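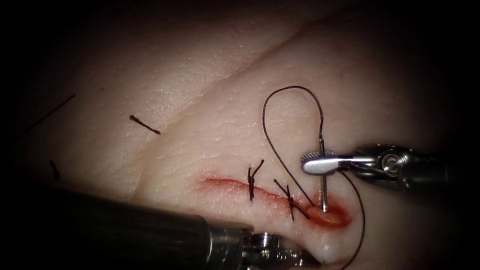

Category: Help > Ordering and Storage > Suture Materials

Frequently asked questions about Kistano suture packs

Which materials are in the Kistano range?

Nylon, polypropylene, silk and a braided absorbable. Nylon and polypropylene are monofilament. Silk is braided and is sold for training use only. All four come with a swaged needle; we do not stock loose needles or thread on reels.

What do the numbers with zeros mean?

They give the thread diameter. The more zeros, the thinner the thread, so 5-0 is thinner than 3-0. The same size code does not give exactly the same diameter in every material. Collagen sutures are measured on a separate scale, and we do not carry them.

How do I read the needle code on the foil?

The first letter is the shape of the point: R for reverse cutting, T for taper. The figure after it is the length of the needle in millimeters along the curve. The fraction is the part of a circle the needle follows, usually 3/8 or 1/2. Packs made for Brutinar carry the code on the back of the foil instead of the front.

What is the difference between training grade and sterile grade?

Training grade packs are not sterile and must not be used on people or animals. They have a gray stripe and the words NOT FOR CLINICAL USE on both sides. Sterile packs have a lot number, an expiration date and a sterility mark. The two grades are never shipped in the same carton.

Can training packs be sterilized by the buyer?

No. The foil is not made for steam, and heat changes the strength of the braided absorbable.

How should the packs be stored?

Store them dry, out of direct light and below 25 °C. The absorbable material takes up moisture from the air once the foil is open and begins to lose strength. Do not return an open pack to stock. Nylon and polypropylene hold up better, but the needle can corrode at the swage.

My nylon keeps its coil after I take it out. Is it faulty?

No. Monofilament keeps the shape it was wound in. Hold the thread at both ends and pull gently, without gripping the swage. Do not run it between the jaws of a needle holder, as this scores the surface and the thread may later break at the knot.

How many packs are in a carton?

Training grade is packed in cartons of 38. Orders above 1,000 packs are shipped from the Skitum warehouse and take up to seven working days longer. Orders above 3,000 need a written quote from Poul Dalsgaard in sales.

Can I return unused packs?

Training grade, yes, if the carton seal is unbroken. Sterile grade is accepted only in case of a shipping error or a recall - write to Grethe Bisgaard before sending anything back, and include the lot number.

How do I dispose of used needles?

In a rigid sharps container, including needles from training packs. Local rules differ on what happens to the container after that. We do not take back used sharps.

Why was the 4-0 silk withdrawn?

It was replaced in November by a version with a tighter braid. The old order code still works and is redirected to the new item. Remaining stock of the old version can be used until it runs out.

Last reviewed April 15, 2020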